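Workshop notebook, Paewai room
May 30, 2024

Long one today, mostly about the floor, so skip to the end if you only want the shopping list.

Got in early and made a start on the cable crates before anyone could talk me out of it. We have been saying since we moved in that the power side of the room needs a proper sort, and every time we set up we end up with the same knot of leads somewhere near where people walk. I tipped out the first crate and it took me 40 minutes to get to the bottom of it (a lot of that was one extension lead that had threaded itself through everything else, twice). Coloured tape is now on anything longer than I am tall. Yellow for power, blue for data. If you run out of blue, please don't use green and think I won't notice!

Fongchan reckons we should run one lead along the wall and drop the power strips off that, in place of strips in the middle of the floor. I'm half convinced. It does mean the runs get longer and the adaptor blocks have to face the right way, and the Drititz ones are so fat they cover the socket next door. We tried it on paper and came out two sockets short. Will try it for real next week with the spare strip from the Pinditz box.

Prices, while I remember: the floor cable cover I liked is $349 for the full kit, and there's a shorter one at $153 that would do the walkway and nothing else. I'd go for the short one. The long kit looks lovely but it's heavy, and we'd be lifting it every time we shift the tables, so I can see it living in the corridor by spring.

Tables. The folding ones are fine, leave them be. I did tighten the hinge screws on the wobbly one, and found the locking bar had been put back the wrong way round, so if it used to pinch your fingers it shouldn't now. Tell me if it does. The metal stands are another story — two of them have lost the rubber off a foot and they scratch. Please lift them, don't drag them. This floor marks if you so much as look at it, and I've already been over the patch by the door with the wax crayon and it's a fair match but you can tell in the afternoon light.

Bags: can we agree on a spot? I don't mind where. I've put up eight hooks in the corridor and so far they hold one umbrella.

Lights are behaving. The flicker from earlier in May hasn't come back after the starter was swapped, touch wood. I still find the room a bit flat and bluish by four o'clock and would like a warmer lamp for the bench end, but that's a want and can wait. I do like the white wall with the bit of brick along the bottom, it makes the place feel less like a storeroom. Please nobody hang anything off the brick until I've worked out what the mortar is like.

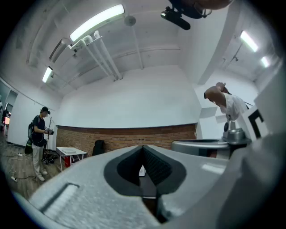 Noeline Stubbs
Workshop coordinator, Jotitley

Black leads and white leads in one tangle with the two power strips, which is the exact habit I'm on about. It's also why I want a tray. Nothing fancy, a shallow one with a lip, big enough to take two strips and the slack, so the whole lot can be slid to the wall in one go. Fongchan Wannasri has some offcuts and says it's an evening's work. I've asked for handles.

Still to do:
Finish crate two (crate three is all adaptors, leave it for me)
Rubber feet for the stands, measure the tube first
Short cable cover, get the okay on the $153
Velcro ties, the wide ones, the narrow ones let go
Ask whether the corridor cupboard can take the empty crates

Left the tape and the label maker on the windowsill. The label maker wants new batteries before it'll print anything longer than a word.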